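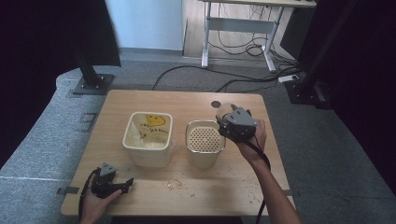
**Stela Anghel** · Husivum Home Help · posted in August

What do you do about crumbs with a small tabletop bin? I keep a square one lined with a bag, and next to it a round container with a strainer that has holes across the top. When I move dry scraps from one to the other, some always end up on the wood. I wipe the table, and the next morning I find more near the front edge. The bag also slides down inside the bin if I don't fold a lot of it over the rim. Is there a better way to set this up?

---

**tudose_k** · 19 points

Put a tray under both containers. Mine has a low lip and I empty it straight into the bin when I'm done. Brush the table before you wipe it. A damp cloth pushes fine crumbs into the grain and you find them again when it dries.

For the bag, fold it over on all four sides and put a wide rubber band under the rim. Square bins with rounded corners need a tighter band than you'd expect.

---

**Marl** · 3 points

just use a bigger bin

---

**prakora7** · 7 points

Agree with the tray. Also tap the strainer over the bin before you lift it away, because stuff sits in the holes and drops later. I do mine with an old toothbrush once a week. If the bag still slips, try the next size up.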